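**Tablecloth** (also table cover; *cloth* in trade use). A flat textile laid over a table or other broad surface, for protection, for show, or to give a clean ground for sorting and packing small goods. Related: runner, oilcloth, placemat, bench cover.

## Terms

The *field* is the main area, usually carrying a small repeat. The *border* runs along one or more sides. The *drop* is whatever hangs past the table edge. Makers in Prirkstead used "skirt" for the drop well into the catalogue era, and the word still turns up in op shop listings there.

## Printed cloths

Cheap printed cloths displaced woven damask in most kitchens once roller printing got going. Two parts to the design, generally: a scattered field of dashes, crosses or specks, and a heavier border of vine, loop or line. Scatter fields hide crumbs and small stains. They also hide pins and beads, a common complaint.

Pale grounds (pink, cream, grey-green) with one dark colour on top were the cheapest to run, a single screen doing the lot. The Grimton pattern book lists 81 borders, of which 20 are vines of some sort. Chain borders are listed seperately, though plenty of cloths carry both.

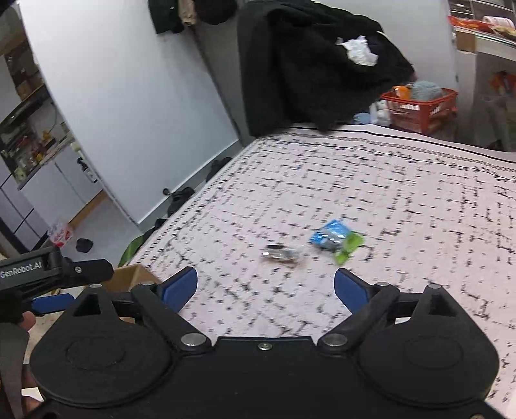

*Pale pink cloth with black dash-and-cross field; vine, chain and line border on the far side. Open cardboard box beside it.*

Border placement varies. Four-sided is standard for dining. Two-sided cloths sold by the metre were cut off the roll and hemmed at home, or not hemmed at all.

## Use as a work surface

Sorting, mending, wrapping and packing are all done on cloths. Small items don't skid as they do on bare timber or laminate, and the lot can be gathered up by the corners. Usual practice is to lay like with like in groups, carton to one side, and clear one group before starting the next.

Plain cloths are better for fine work. On a busy field a small dark item can be hard to pick out against the marks, and some packers turn the cloth over and use the paler back. The Ternness guild sheet recommends this for buttons and hooks. Says nothing about what to do with a double-sided print.

## Sizes

Square card-table cloths run to 85 cm a side in the older Brinkmann range, later ones a bit bigger. Long cloths vary too much to list. Drop for everyday use is short; formal drop is longer, and on a work bench the drop is best tucked under or clipped.

## Care

Cotton prints: cold wash, line dry in shade, iron on the reverse while damp. Pinks fade first, the black overprint usually outlasting the ground colour. Fold lines go pale if a cloth is stored folded for years, so rolling on a tube is prefered where there's cupboard room. Up to 4 cloths to a tube, tissue between.

Wax-coated and vinyl cloths get wiped, never ironed.

## See also

Bench cover; Oilcloth; Table runner; Tea towel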